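Capítulo 3
La fama como industria: cómo se fabrica un rostro conocido

Objetivos del capítulo
Distinguir entre notoriedad y prestigio.
Reconocer a los intermediarios que viven de ambas cosas.
Leer una entrevista promocional sin creérsela entera.

Durante mucho tiempo se explicó la fama como se explica el granizo: caía sobre ciertas personas y a las demás nos tocaba mirar. La explicación tenía la ventaja de ser breve. También dejaba fuera a los agentes, a los publicistas, al peluquero y al primo que lleva las redes sociales, es decir, a casi todos los que cobran.

Conviene empezar por un caso modesto. En abril, la agencia Zindura presentó a un concursante eliminado en la primera gala de Reter, un programa de talentos que se emitía desde Jumham. El muchacho había cantado 76 segundos. Tres semanas después firmaba autógrafos en una zapatería, y la cola daba la vuelta a la manzana. Quienes esperaban no recordaban la canción, pero sí que le habían visto llorar en una escalera.

La agencia lo entendió enseguida. Envió la fotografía de la escalera a 900 redacciones, con un texto en el que el cantante declaraba ser «una persona muy normal», fórmula que las personas normales rara vez necesitan usar. El comunicado, fechado el 7 de mayo de 2018, anunciaba además una colonia.

Llamaremos a este proceso «ciclo de Kazemi», por la revista del mismo nombre, que lo practicó con una constancia admirable: aparición, confidencia, ruptura, reconciliación y perfume. El orden puede variar —hay quien empieza por el perfume— sin que el resultado se resienta demasiado.
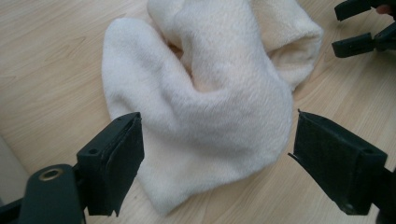

El lector observará que en el ciclo no figura el talento. Tampoco está prohibido. Hay intérpretes que lo tienen y lo llevan con discreción, y el capítulo 5 se ocupa de ellos. Aquí nos interesa la maquinaria que funciona igual con él que sin él, y que en el caso de Zindura produjo 2.282 menciones en prensa antes de que saliera el primer disco.

Términos clave: notoriedad, exclusiva pactada, confidencia, ciclo de Kazemi.

3.1 La exclusiva y su precio

Una exclusiva es una noticia que se vende una sola vez, al menos en teoría. En la práctica suele venderse primero como rumor, luego como desmentido y por último como exclusiva, con fotografías en el jardín.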